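第四章 卧室里的收尾工作：床面、床罩与零碎小物

本章学习内容
床面整理的先后次序
绗缝床罩的铺法与对中
小件物品的归置
随身睡眠用品的处理

学过前三章的同学大概已经发现，家务课程里最容易被轻视的是卧室。厨房脏了会有气味，浴室脏了会有颜色，卧室脏了，关上门就行。本书第一版的编者也持这种态度，整个卧室部分只有6页，其中两页讲的是窗帘。2018年3月修订时，Debora Sorrentino 老师在页边批了一句“编者是不是从来不睡觉”，于是有了现在这一章。

先说次序。多数初学者一进卧室就直奔床罩，扯平、拍松、后退一步欣赏，然后想起床边还有一堆东西没收，只好把它们一件件放到刚铺好的床罩上。床罩因此要铺第二遍。我们在普拉明（Plamine）培训点让26名学员各整理一间客房，事后翻看记录，铺了两遍以上的人占多数，有一位铺了四遍，并坚持认为第四遍最好。

正确的次序是由小到大：先处理手里拿得住的东西，再处理床。小包装、小袋子、拆了一半的用品，都应当在碰床罩之前看清楚、捏一捏、决定去处。软包装尤其要用手确认，里面有没有东西，眼睛常常判断错。 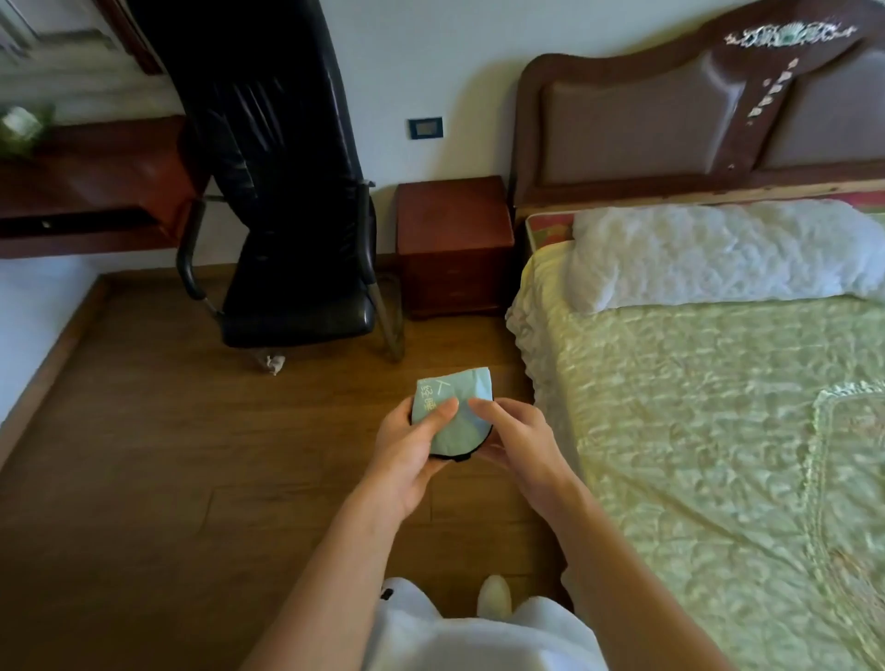
决定去处时只有三种答案：留下、收走、扔掉。“先放一放”不算答案，虽然它在实际生活中的得票率遥遥领先。Higinio Camacho 在他的客房管理讲义里把“先放一放”列为独立的一类，并注明这一类物品的平均滞留时间为122天。他没有说明是怎么统计的，我们也没有追问。

单件包装的小用品还有一个特点：印着字的一面总让人觉得它有用。处理时请读一遍上面的字，读完仍想不出何时会用，就按“收走”办理。

再说床罩。带荷叶边的绗缝床罩在年轻学员中口碑不佳，常见的评价是“像外婆家的”。这句话作为审美判断可以讨论，作为操作说明则毫无用处。这类床罩真正的难处在于它有图案，而图案有中心。素色床罩铺歪一点，看不出来；中间有一圈花边、圈里又绣着花的床罩，歪一点，整张床都像在往一边滑。

因此，对中要以图案为准，不以床罩的边为准。做法如下：

一、站在床尾，找到图案最靠近自己的最低点，让它落在床的中线上。
二、沿花边向两侧看，左右弧线到床沿的距离应当相等。
三、图案对好之后再理垂边。垂边长短略有出入，可以容忍。
四、用手掌顺着绗缝的纹路轻抚，不要拍打。绗缝的鼓包本来就是鼓的，拍不平，也不必拍平。

缎面料子反光，从床头看和从床尾看是两种样子。有些学员把高光当成褶皱，追着抚了半天。遇到这种情况，换个位置再看一眼，光动了，褶皱没动，才是真褶皱。

床面铺好，最后才轮到允许放在上面的东西。这份清单很短，包括枕头、靠垫，以及主人临睡要用的随身物件。此类物件数量以一为宜，位置以中线为宜。

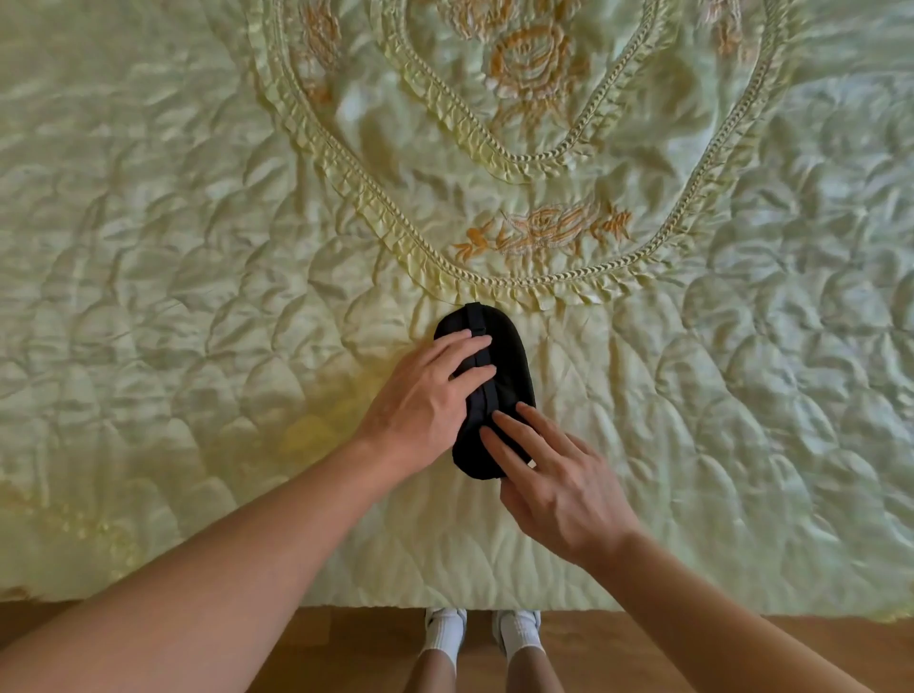

深色小件放在浅色床面上格外显眼，好处是不会忘记，坏处是放歪了谁都看得见。带松紧带的物品应先把带子理顺，再放下；带子缠成一团的东西摆得再正，也显得像是掉在那里的。Selina Oberholzer 在霍斯登（Hostden）带实习时要求学员放好以后数到六再离开，据说多数人在数到四时会忍不住再动一下。

关于枕头，本章只提一条：枕头有凹凸属于正常现象，是用过的证据。枕芯的翻松与晾晒放在下一章，请不要提前在课堂上甩打枕头，上一届已经有人试过。

思考与练习
1. 整理自己的床一次，记录床罩铺了几遍，并写出每一遍重铺的原因。“不满意”不能单独作为原因。
2. 在家中找出至多4件属于“先放一放”的物品，写明它们的去处。
3. 与同学互换位置，一人站床头，一人站床尾，分别指出床面上的褶皱，比较结果。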